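The Texture Pack That Took Over a Spare Bedroom

I'd been using the Haberkorn pack in my survival world for ages before it hit me that a real person must have sat there and drawn every one of those little squares. So I wrote to the address in the readme file, half expecting nothing, and got a reply the same evening saying sure, call after dinner. The maker goes by no name at all in the download (just "the pack author") and asked me to keep it that way, so I will!
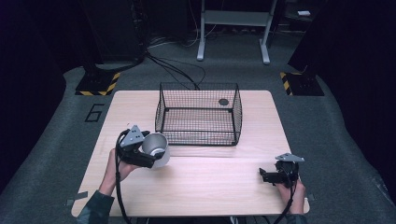
4 min read

We started with the cobblestone, because I am a cobblestone person. I told the author it was the first one I'd ever seen that didn't turn a big castle wall into a checkerboard.

"Oh, that one nearly finished me," came the answer, with a long laugh. "I redrew it for most of a winter. You get one tile looking gorgeous, you're so proud of it, and then you put it on a wall and there's one bright pebble that repeats forever. It's all you can see. So you make it duller, and duller, and then it's mud."

The fix was making 3 versions and letting the game pick between them at random. I asked if that trick got used everywhere and was told no, only on stone, dirt, sand and the leaves. The rest of the pack is one drawing per block. There are 1,792 textures in it now, counting items and menus, and every one gets opened and looked at again before a big release.

"People think the blocks are the work," the author said. "The menus are the work. I hate the brewing stand screen. I have hated it for years."

The pack began as something much smaller. A few friends were running a server called Clultolel (please don't ask me to say it out loud, I tried on the phone and we both gave up) and wanted wood that looked warmer than the default. Oak planks came first, then doors to match the planks, then the author noticed that the chests looked wrong next to the doors. You can guess the rest. The server closed, the friends drifted off to other games, and the pack kept growing anyway.

I wanted to know about mods, since that's what I get asked about most on this page. Haberkorn covers one big one, Peveo, the farming mod with all the kitchen stuff, and the author is pretty frank about why there aren't more.

"I did Peveo because I play Peveo. It adds 278 things, and half of them are soup. I drew so many bowls! If I don't play a mod, I don't know what the item is for, and I'll draw it badly. Somebody will write to me and say, why does your wrench look like a fish."

Had that happened?

"It was a very nice fish."

We got onto resolution after that, and I'll admit I poked a little. Plenty of readers want a 128x version and I know the author gets messages about it, some of them not very polite. The pack is 32x and it's going to stay 32x. Going bigger would mean starting over from an empty canvas, every block and every bowl of soup, and the author likes being able to see the squares. I do too, for what it's worth, though my brother-in-law thinks we're both crazy.

As for tools, it's an old laptop, a mouse with a sticky wheel, and a paint program called Nindico that hasn't had an update in forever. I asked why not move to something newer. "My hands know where everything is," was the answer, and then a story about losing a whole evening's worth of glazed terracotta to a crash, which I felt in my stomach. There are backups now. Two of them, on separate drives.
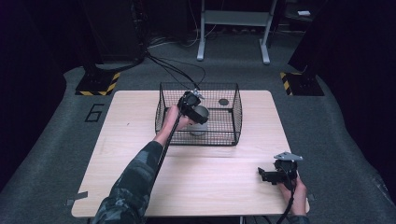
Getting it installed

Before we hung up I asked for the one thing people get wrong, and it's unzipping the file. Don't! Leave the zip alone, go to Options, then Resource Packs, open the pack folder from there and drop it in whole. If you use Peveo, the add-on is a second zip and it has to sit above the main one in the list, or all your soup goes back to looking like the mod's own.

The other request was about bug reports. Say which version of the game you're on, and send a screenshot with the coordinates screen turned off so the block isn't hidden behind text. The last update was downloaded 1,000 times in its first week, and the author still reads every message, usually with coffee, usually in the morning before work.

A November release is planned, with new copper blocks and a redone map screen. The brewing stand is on the list too, near the bottom.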